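Review: the Hokel ghost walk audio guide for Monwood

I bought the Hokel audio guide in June, before a short trip to Monwood, the village with the story of the drowned bell ringer. I like old ghost stories very much, but I do not trust every person who sells them, so I was a little careful with my money.

The guide comes as a printed map and a set of 8 recordings. You walk from the mill to the churchyard and listen to one recording at each stop. The reader is Daithí Quinlan. His voice is calm and he does not try to frighten you with screams or thunder. I had to play the second stop again, because he says many family names very quickly, and for a foreign ear this is difficult.

The best part is the stop at Cullinane Bridge. Most guides say only that the ringer walks there on foggy nights. This one compares two older versions of the legend. In the first one he is not a ghost at all – he is a living man who was seen in two places at the same hour. The white figure and the sound of the bell come into the story later. I did not know this, and I listened to it again at home.
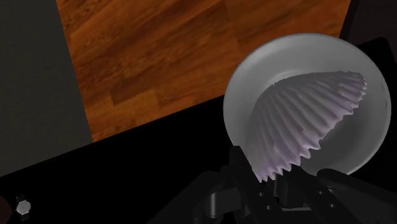
White bowl and wristwatch, computer-rendered.

The weak part is the map. The lane to the mill is printed in pale gray and I lost it two times. Also, stop 6 sends you to a gate with a number 103 on it, and I walked past this gate before I understood that the number is on the side facing the field. A small arrow would help.

I compared the guide with the Clulletti book of local hauntings, which I have owned for some years. The book has more stories, but it repeats them without saying where they come from. Hokel gives the source at the end of each recording, even when the source is only "told by a neighbor." For me this is more valuable than a longer list of ghosts.

The walk took me 2 hours with a stop for tea. The recordings also work well at home, but then you miss the sound of the water under the bridge. I give it four stars of five, and I would buy another one from the same maker if the map is printed darker.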